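Frost risk tonight for Flotthorpe and the valley below it. Skies clear after 10pm and the wind drops to almost nothing.

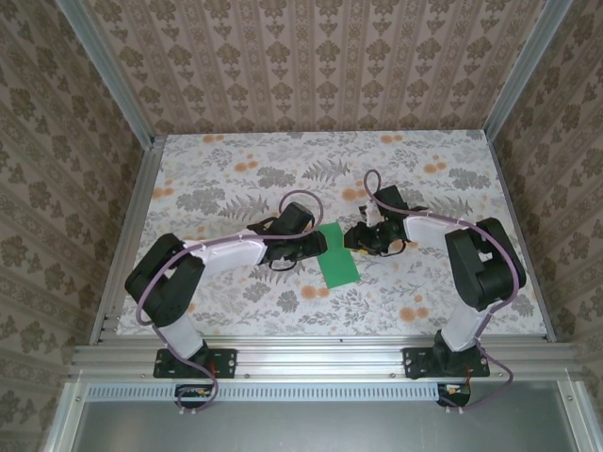
Coldest spots will be the low fields by the river, down to -3 by dawn. Tostville stays just above freezing under thicker cloud. 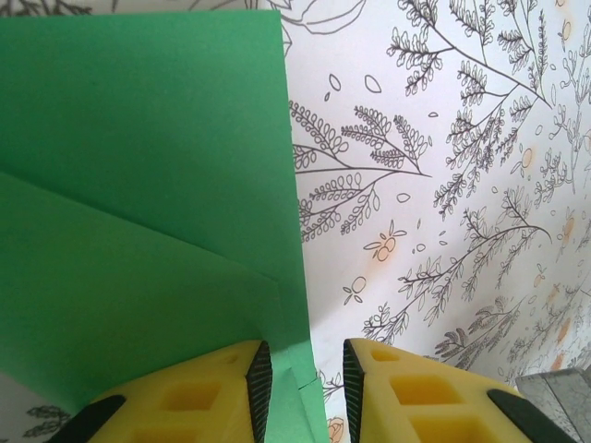
Fog patches likely above 500 feet first thing. Slow to clear on the Drirano road, so allow extra time. 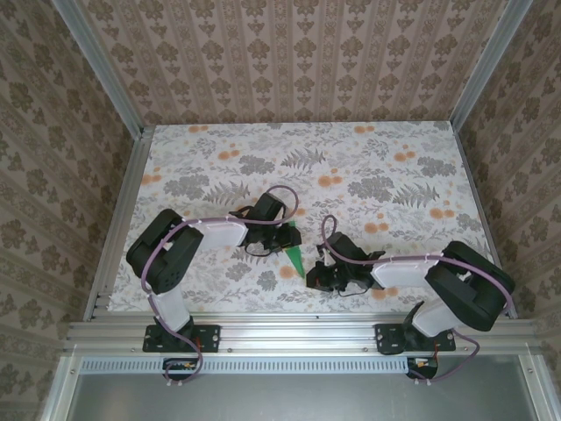 Tomorrow is dry with weak sunshine and a high of 2. Typical enough for late November. Cloud comes in from the west after dark, with sleet on ground over 2,000 feet. 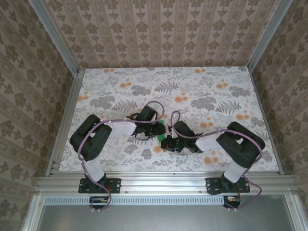

Two arms, one small green thing.

Next update at 6am.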